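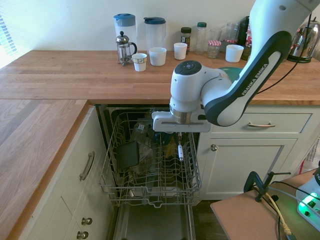 From: Neema Athumani
To: Murnum staff list
Subject: Re: Dishwasher arm, what happens to the kitchen hours

Adhiambo Sang wrote:
> Does the arm mean the 2 o'clock kitchen shift is going away? Three of us
> on the Etside side depend on it. Also, who do we tell when it stops
> halfway through a rack? Last month it was just whoever was nearest.

Adhiambo,

The shift stays through October at the same hours. What changes is the work in it. Loading and unloading the racks goes to the arm over time, and the person on shift does the counters, the kettle and coffee things, the supply order, and anything the arm leaves behind. Glasses are still slow. Plates are better.

I asked Fundberg about after October and they would not put anything in writing. I told them people need six weeks' notice of any change in hours, and Kwok agreed to that on the call. I'll post the minutes when I have them.

On stoppages: call extension 504. Don't reach into the rack while the arm is over it, and don't restart it yourself, even if you've seen someone else do it. Write the time on the sheet. Time spent waiting is paid time – if it was left off your October slip, send me the dates and I'll get it corrected.

One thing I'd like to hear from people on the early shift: is the prep counter still usable while it's running? Two people have told me they now wait for it to finish before making coffee.

Neema

Murnum staff list | Contact the list owner: room 920 | Back to top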